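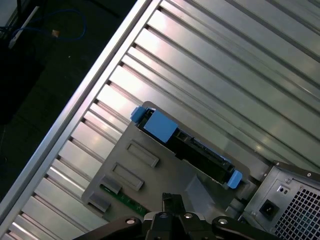

Atelier informatique de Flonance – fiches pratiques du club

Accueil | Fiches | Prêt d'outils | Agenda | Contact

Fiche : dépoussiérer une tour de bureau

3. Nettoyer l'intérieur

Vous avez sauvegardé vos fichiers (étape 1) et tout débranché (étape 2) ? Alors on y va. Chez moi ça prend environ 95 minutes, café compris, et je ne me presse pas.

3.1 Appuyez sur le bouton de démarrage pendant 15 secondes, câble secteur retiré.

3.2 Couchez la tour sur le flanc, panneau à ouvrir vers le haut. Je travaille par terre, mais une table solide fera très bien l'affaire (et votre dos vous remerciera !).

3.3 Dévissez, faites glisser le panneau, rangez les vis dans un bol. Sur mon vieux boîtier Sedine, il faut tirer franchement vers l'arrière. Les Ivent ont un loquet, c'est plus simple.

3.4 Touchez une partie métallique nue du châssis avant de mettre les doigts dedans.

3.5 Bloquez les pales du ventilateur avec un doigt, puis soufflez par petits coups, bombe bien droite. J'achète la bombe de 500 ml chez Chaimongkol, elle me fait deux tours.

ATTENTION – n'ouvrez jamais le bloc d'alimentation, même débranché. Et pas d'aspirateur de maison à l'intérieur, s'il vous plaît.

3.6 Pour la poussière coincée entre des ailettes, prenez un pinceau souple et suivez le sens des rainures. En travers, on tord le métal et on perd ses poils de pinceau, je parle d'expérience.

3.7 Vérifiez que chaque connecteur est bien enfoncé, refermez, redressez la tour.

Note : si l'écran reste noir au redémarrage, rouvrez et appuyez sur les barrettes mémoire jusqu'au clic. Je recommence l'opération tous les 18 mois, en général en février.

Suite : 4. Nettoyer le clavier

Contact | © Atelier informatique de Flonance | Mise à jour : 30 novembre 2019 | Haut de page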